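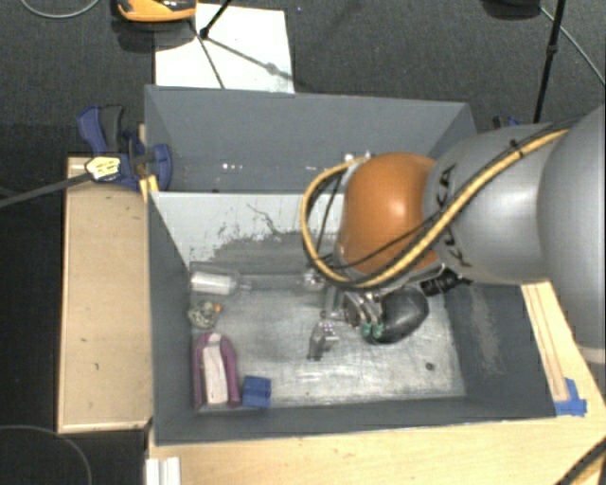 Getting scuffs out of a grey trough?

Posted by Maite Cuesta, Devness

I've picked up a second-hand trough for herbs and I love it already! The floor is covered in fine scratches and I'd like to tidy it up before April, when my seedlings go in. Is sanding worth it, and what grit?

Fengate Greg
Ooh, good find! Wash it with warm soapy water first, then go over it lightly with 300 grit, used wet, along the grain if there is one. You can finish with 1500 if you want it shiny, but you're about to fill it with dirt, so I wouldn't bother. Check whether it's galvanised before you start. If it is, leave the sandpaper in the shed or you'll take the zinc off.

potsandpans14
just paint it, any colour you like

Ó Flaithearta
Greg's right about the zinc. I'd put your energy into drainage! Drill a few holes, file the edges smooth, dab on some cold gal paint and lay mesh over them. Mine has parsley, thyme and a monster mint (keep that one in its own pot).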